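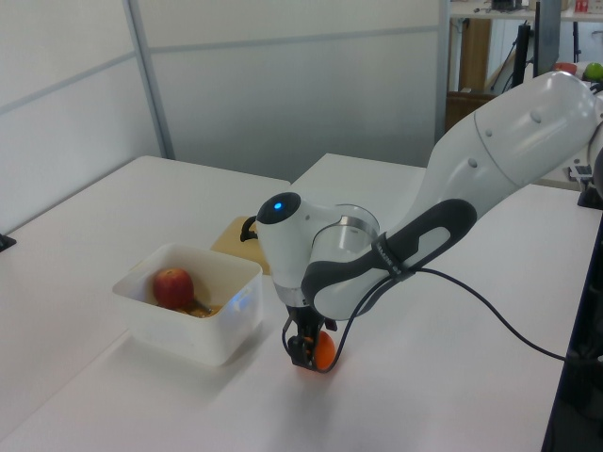
Fig. 1. Apple in the tub, small orange fruit still over the table.

Packing by Shape: Who Goes In With the Apple?
Reading time: 2 minutes
Kurniawati Osman and Dardo Escobar, 19 Oct 2022

Our project started with lunch, like most good things! Dardo always ends up with bruised fruit in his bag, and I wanted to know if the order you put things in a tub makes any difference. So we took two plastic containers, some fruit and a few hard, awkward objects, and got going.

In Fig. 1 the apple shares its tub with a metal utensil, and there's a bit of brownish food or sauce down there too (a proper packed lunch, then). I'd have put the apple in last myself, but Dardo thinks big round things should go first and I lost that argument.

What we planned

We wrote out 32 packing orders on paper and picked the ones that looked most different from each other. Soledad Arancibia, our tutor, asked us to weigh everything as well, and our apple came to around 250 g.

The hard stuff was more fun. We used C-clamps because they're such a silly shape to pack, all curve and screw rod. In Fig. 2 two yellow-orange ones are stacked in an open container, one overlapping the other, with a mandarin out on the table. Would you put a mandarin in with those? I wouldn't!
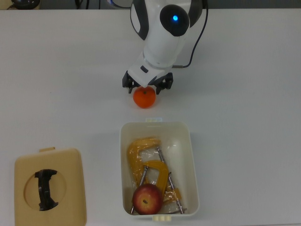
What we think so far

I'd keep fruit and clamps in separate tubs, full stop. Dardo wants to try a layer of cloth between them, so we're doing that in March.

Recent projects
Stacking chairs in the Wakstead hall
Brotport: a better bread box (Brenda Ledesma)
How we sorted 2000 buttons
Labels for the Iturra store cupboard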